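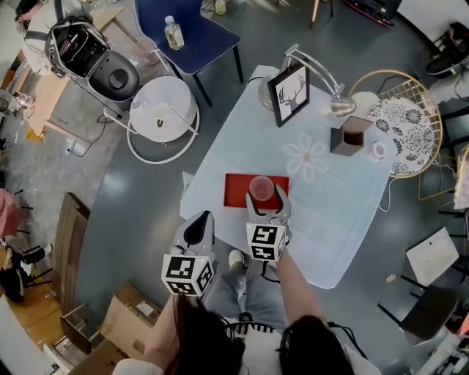 Setting up a drinks tray on a small side table

I have been putting trays on tables for as long as I've had tables, and for most of that time I did it badly. I would plunk the tray in the middle, pile everything on it, and then wonder why my guests set their cups down on the windowsill. If your living room is on the small side and one table has to do several jobs, I hope what follows will save you a bit of shuffling.

Start with the cloth

Pick one that hangs over on every side, and don't fuss too much about ironing it. I like a pale blue because it goes with nearly anything you put on top, and a red tray looks so cheerful against it! A creased cloth is fine. A slippery one is a nuisance, so if yours slides around, lay a piece of that rubbery shelf liner from Delach underneath (the cheap roll is plenty).

Give it a gentle tug at each corner and step back. One side always ends up longer than the other at my house, and I put the long side toward the room.

Move the tall things to the back

Before the tray goes anywhere, deal with whatever already lives on the table. Lamps and picture frames belong at the far end, where nobody has to reach over them. If you have a desk lamp with a bendy or jointed arm, let it arch over the frame with its head pointing down. You get a nice pool of light, and the two things take up hardly more space than one. A frame set at an angle looks more relaxed than one lined up with the edge, and it catches less glare too.

Run the lamp cord off a back corner. Please don't bring it across the front – my cousin Wilson Chávez caught his sleeve on mine one October evening and we were mopping up ginger ale until 10.

Place the tray

Now the tray. I put it near the front and off to the left, close to the edge people will be standing at. You want a low rim, high enough to stop a spill and low enough that you can lift a cup out without knocking your knuckles. Leave yourself 2 inches or so of cloth showing in front of it.

My own tray is a plain rectangle from a shop called Sayce, which closed years ago, and I've never found another I like as well.

Add the cups

Clear plastic cups are what I use for anything bigger than two guests. They're light, though, so an empty one will tip if you drop it in from above. Hold it around the sides, lower it until the bottom meets the tray, and then let go. Set out three to begin with and keep the rest close by. A full tray looks generous, but you'll need room for people to put their cups back.

If you're pouring at the table, pour with the cup standing on the tray and fill it to three quarters at most.

Finish the right-hand side

The other half of the table is for odds and ends. An open box or holder is handy for napkins or stirrers, and one small pretty thing beside it is enough. Keep a chair or stool next to the table if you can spare one. I have a wobbly stool from Skaltudus that I'm much too fond of to throw out, and it holds the extra napkins when it isn't holding the cat.

When the last person goes home, carry the whole tray to the kitchen in one trip, shake the cloth out the back door, and leave the lamp where it is.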